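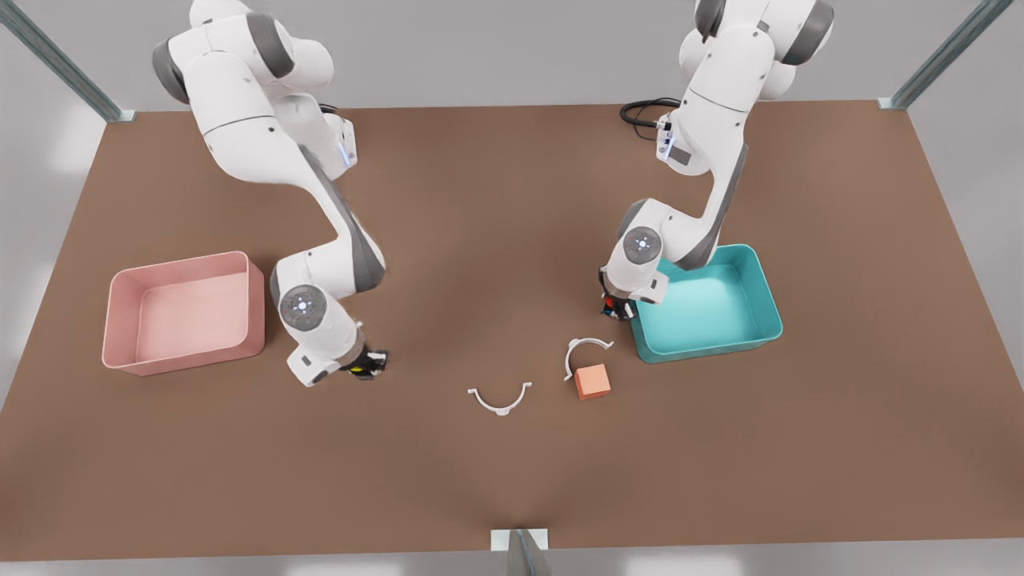
Moslow Reports Results of Two-Arm Sorting Method Trained in Simulation

TROMADTHORPE, December – Moslow, a developer of control software for two-arm robots, today released results for Fisorus, a method for teaching a pair of robot arms to sort small parts into bins. The method was trained entirely on simulated tabletop tasks and was then evaluated in simulation on layouts withheld from training.

In the standard Fisorus task, two arms share one table with a pink bin on one side and a teal bin on the other. Small parts, including thin curved brackets and solid cubes, are placed on the open surface between the bins. The controller receives a written instruction stating which part goes in which bin. It must then decide which arm moves first, where to grasp the part, and when the other arm should wait.

Thin curved parts are the harder case. A cube can be grasped from several directions with similar results. An open bracket has few usable grasp points, and the correct wrist angle depends on how the part is lying. When a bracket rests close to another object, the fingers of the gripper may strike the neighboring object before they close.

Fisorus handles this by separating the choice of grasp from the choice of arm. A first network scores candidate grasps for each part without regard to which arm will carry them out. A second network assigns the grasp to an arm, using the current joint positions of both arms and the location of the target bin. The two networks are trained separately for the first stage and jointly for the second.

Training used 2,923 simulated demonstrations recorded by operators at the company's Tromadthorpe office. Part position, part orientation and lighting were varied between demonstrations. Bin positions were held fixed.

The method was tested on 800 layouts. Each layout was run with 3 random seeds, and a run was counted as a success only if every named part came to rest inside the correct bin. Compared with a baseline that selects arm and grasp in a single step, Fisorus reduced collisions between the two arms by 41 percent. Success on cube-only layouts was unchanged within the margin of error. The gain was concentrated in layouts where a bracket lay next to another part.

"The single-step baseline tends to commit to the nearer arm even when that arm has a poor approach angle," said Idalina Falcão, research lead at Moslow. "Scoring the grasp first removes most of those cases. Stacked parts remain a problem, and we do not claim a result on them."

Results on physical hardware are not included in this release. Transfer tests are planned with Carrilho, which will supply the test cell and the molded parts. Contact friction for thin parts is modeled in simplified form in the current simulator, and the company expects some loss of performance on real brackets.

A technical report covering the network design, training schedule and full test results is available from Moslow on request. The layout files used in the evaluation will be provided with the report.

About Moslow
Moslow develops planning and control software for two-arm robots used in light assembly and parts handling. The company is based in Tromadthorpe.

Media contact
Moslow Press Office, Tromadthorpe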